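From: Geresia sim maintainer
To: praliron-users
Date: November 2020
Subject: Re: [praliron-users] grasp planner times out in kitchen-type scenes, fine on the bench

On the bench-versus-furniture question, one of our users wrote:

> We upgraded to the current Praliron last week and the grasp
> planner has become very patient. On the bench scene it returns
> a plan before I can reach for my coffee. In any room with
> actual furniture in it, it sits there until the timeout and
> then reports NO_VALID_APPROACH.
>
> I have tried:
> - raising the timeout (it now fails later)
> - lowering the number of candidate grasps (it now fails
> sooner, so that is something)
> - turning off self-collision, which I know, I know
>
> The arm can clearly get there. I can jog it there by hand in
> the viewer. Is the collision checker broken, or is it me?

It's a bit of both, and a fair amount of it is me.

Short version: the collision checker is fine. The thing feeding the collision checker is not. When we moved scene import over to Andix in the spring, the default for static furniture changed from "mesh pieces" to "one convex hull per body." For a box on a bench, the hull is the box and everybody goes home early. For a cabinet with an opening in it, the hull is a cabinet with no opening in it. The planner is then asked to put a gripper inside a solid block, thinks hard about this for the full timeout, and declines. I can't really fault it.

You can jog there by hand because manual jogging in the viewer checks against the visual meshes, and the planner checks against the hulls. Two sources of truth, both confident. That was a design decision. I have looked up who made it and I would like to move on.

To see what the planner sees, start the viewer with

 praliron view --show-collision --alpha 0.4

and if your furniture comes up looking like it's been shrink-wrapped, you have the problem. The fix for now is a per-body override in the scene file:

 static_bodies:
 default_shape: hull
 override:
 - match: "cabinet_*"
 shape: pieces
 - match: "door_*"
 shape: pieces

Do not set default_shape to pieces for the whole scene. I did that on the test apartment and the load went from 124 collision shapes to something my laptop described only through its fan. Override the bodies the robot has to reach into or squeeze past, and leave the rest as hulls. The wall does not need a detailed inner life.

There's a second problem hiding behind the first, which you will hit as soon as you fix the shapes, so I may as well spoil it now. The approach sampler draws pre-grasp poses on a sphere around the target. On the bench, most of that sphere is air. In a tight space, most of it is furniture. Last night I ran 300 samples for one target near a cabinet and 238 of them were thrown out on the very first check, before anything resembling planning had happened. The remaining 62 then had to compete on reachability, and that's where your time goes. Raising the number of candidates only helps if you enjoy rejecting things.

The current branch has a sampler that looks at free space first. It casts rays out from the target, keeps the directions that aren't blocked inside the pre-grasp distance, and samples only in those cones. The option is

 approach_sampler: free_cone
 cone_rays: 445

Yes, 445. It was 400 and then somebody's target fell between two rays and I added rays until it stopped. There is a proper way to space them and there is a ticket for the proper way. If you want to pick a different number, nothing bad will happen that wasn't going to happen anyway.

Three things to know before you switch:

The cones are computed once, at plan start. If anything moves after that (a door, the other arm, the target because you nudged it) they're stale and the planner won't tell you. Call replan() after any contact.

With two arms active, each arm gets its own cones, and neither knows about the other's. They will cheerfully agree to be in the same place. The pairwise check catches this at the end, which is late, but it does catch it. If both grippers have to work in a narrow gap, plan one, freeze it, then plan the other.

The wrist views are only used for the target pose. They don't feed the obstacle set. People keep assuming they do, because it would be sensible.

Views from the room I've been testing in, two from down by the gripper fingers and the middle one looking down past both grippers: 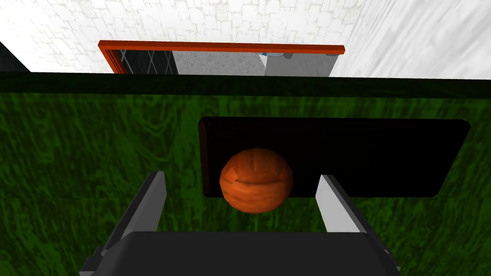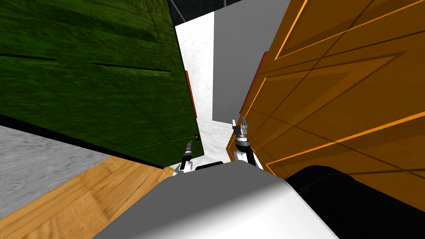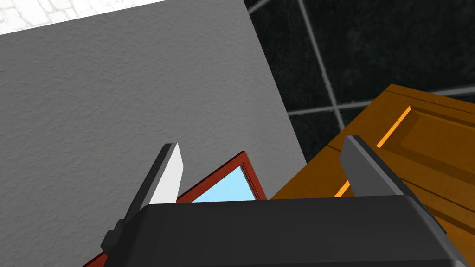
On pose estimates: if you use the Abella tracker, check the confidence before you blame the planner for a bad grasp. Abella is trained mostly on targets that are wholly in view, and when part of the object is hidden it tends to put the center somewhere in the middle of whatever it can still see. Then the planner does a fine job of reaching for the wrong spot. I gate on confidence and refuse to plan below the threshold, which makes the success numbers look worse and my afternoons look better. There's a min_pose_confidence key for it. It defaults to zero, meaning "sure, why not."

Turn self-collision back on, by the way. It isn't what's slowing you down, and the first time the left forearm passes through the right one you'll spend an hour in the wrong file.

If you try the branch and still get NO_VALID_APPROACH, please send:

 - the scene file, with your overrides
 - the planner log at level 2 (level 3 prints every rejected sample and the list server will bounce it)
 - the target name and which arm

I'd particularly like scenes with doors in them. My door handling is tested against exactly the doors I own, and I've grown used to them.

The default_shape change should have been in the upgrade notes. It was in the notes, under "minor," between a typo fix and a new icon. It'll have its own heading in the January release, along with a warning at load time when a hull is much bigger than the mesh inside it. "Much" is still being argued about, so if you have an opinion on the ratio, the ticket is open.

--
Geresia sim maintainer
List archive and unsubscribe link at the foot of the Praliron home page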